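4.2 Moving the shed into simulation

April, by Fashola

By this point we had a two-armed robot we liked and a shared workshop that was only ours on Sunday. That left us 11 hours a week on the real machine, and I was burning most of them on arm paths that bumped into things. So we did what everybody does and built ourselves a world to practice in. We named it Mallness, and it runs on the desktop under my bench (loudly!).

I didn't want a clean gray floor with a cube on it. Our real workplace is cluttered, with lumber leaning every which way, and I wanted the planner to suffer a little – so in went stone, timber and cloth, and the arms had to find their way up between them. Figure 3 has the view looking down over the torso, with both grippers pointing up and the big red plank right up against the one on the right.
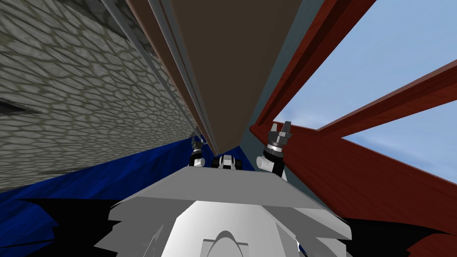
Figure 3. Mallness, seen over the robot's torso.

Elton read a draft of this section and asked why we bothered with textures at all if the planner only cares about shapes. Fair point. The planner doesn't look at them, but our grasp detector does, and it was trained in rooms much plainer than this one.

We ran 1,157 reaches, in batches of 100, with the start pose shuffled between batches. I first tried batches of 200 and the log files got so big that my editor gave up on them. Most of the bad reaches came from the wrist turning late, and that's a fault in my code, not in the scene. Section 4.3 goes through the fix, and the Flerkivard mount we had to remodel along the way.

Comments (3)

Did you model any slack in the wrist joints? Mine are awful.

What does the cloth cost you in frame rate? I gave up on soft stuff ages ago.

Would love the scene files when 4.3 is up – same problem in our garage.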